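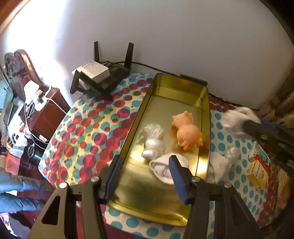
Visitor Demonstration Safety Checklist, Revision 2
Site: Mimora open day, Uston house
Equipment: Kubo hand-held grippers
Session: Wednesday, afternoon
Completed by: Demonstration lead, before doors open. Comments added during and after the session.

Status codes: OK, OK with comment, Action, N/A

SECTION A - ROOM AND ACCESS

Walkway from door to work area clear
Status: OK with comment
Comment: Clear at first check. Visitor bags were on the floor by the second group. Bags now go in the hallway.

Visitors briefed on where to stand
Status: OK
Comment: Verbal briefing given to each group. Floor tape was tried at the Bekimora demonstration and lifted at the corners within the hour. Not used.

Power strips and charging cables off the floor and away from the handling area
Status: OK with comment
Comment: Charging leads hang free at the side. Acceptable for operators. Visitors are not to plug in phones.

Antennas and network equipment secure, cables not under tension
Status: OK

Lighting adequate, no direct glare into operator's eyes
Status: OK with comment
Comment: Metal trays reflect window light. One operator changed position twice. Check again if the start time moves.

Room temperature recorded
Status: OK
Comment: 23 C at start. Not recorded at finish.

SECTION B - GRIPPER, BEFORE EACH OPERATOR CHANGE

Jaw screws seated, no play at the pivots
Status: OK
Comment: Check by hand with the jaws closed, then with the jaws open. A visual check is not sufficient.

Finger pads fully bonded, no lifted edges
Status: Action
Comment: Pad on spare unit lifting at the tip. Spare unit withdrawn and tagged. It was left on the same shelf as the units in service until the second group had gone, and needs its own box.

Jaws open and close through full travel without sticking
Status: OK

Side plates free of cracks at the cut-outs
Status: OK
Comment: Use a flashlight. Black plastic hides hairline cracks under room light.

Screen mount tight, screen readable from the operator's position
Status: OK with comment
Comment: Mount drifts to one side when the grip is carried by the screen. Operators reminded to carry by the handle only.

Long sleeves clear of the jaws and linkages
Status: OK with comment
Comment: Sleeves are permitted if close-fitting at the wrist. Loose cuffs are pushed up or the person does not operate.
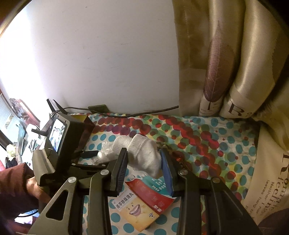

Can visitors try the gripper themselves during the demonstration?
Adult visitors can, one at a time, with a trained operator within arm's reach and after the pinch briefing in Section D. Children may watch from the visitor line.

SECTION C - TEST OBJECTS AND SURFACES

Objects within load limit
Status: OK
Comment: House limit for visitor sessions is around 400 g. Socks, soft toys and small cartons are all well under. No glass, no liquids, nothing with an open blade.

Medicine cartons in the object set accounted for at start and finish
Status: OK with comment
Comment: Accounted for on both checks. Contents were not verified before the first group. Next session: confirm empty and tape shut, or remove from the set. Cartons stay out of reach of children in either case.

Plastic bags and wrapping under control
Status: OK with comment
Comment: Clear wrapping is difficult to see on a patterned cover. Pick up anything that falls to the floor at once - slip hazard.

Tray stable under side load
Status: OK
Comment: Pushed by hand from the long side. Some movement on cloth. Operators told to lift objects clear of the rim before moving sideways.

Cloths and sheets flat at the working position
Status: OK with comment
Comment: Cloth gathers when the jaws touch down hard. Smooth it between operators, hands only, gripper parked.

Soft surfaces: operator able to reach without kneeling or leaning on the bed
Status: OK with comment
Comment: Reach is at the limit for shorter operators near the wall. Move the object toward the operator.

SECTION D - PEOPLE

Pinch briefing given before any visitor handles a gripper
Status: OK
Comment: Briefing text: keep the free hand off the work surface, do not place fingers between the pads, stop when told.

When two grippers share a work area, operators call before crossing
Status: Action
Comment: Call was missed during the tray task with the second group. Jaw arms touched. No damage, no injury. Session paused, both units rechecked under Section B, then resumed. The call is to be practiced in the dry run and not left to the briefing.

Operator rest breaks taken
Status: OK with comment
Comment: One break ran late on account of visitor questions. Wrist fatigue reported by one operator, cleared after rest.

SECTION E - CLOSE OUT

Grippers powered down and returned to case
Status: OK

Incidents and near misses logged
Status: OK
Comment: One near miss, see Section D.

Open actions
Separate box for withdrawn units.
Replace pad on spare unit.
Crossing call added to dry run.
Carton check added to setup sheet.

Sheet to be kept with the Kubo maintenance log. Copy to Bekimora before their next session.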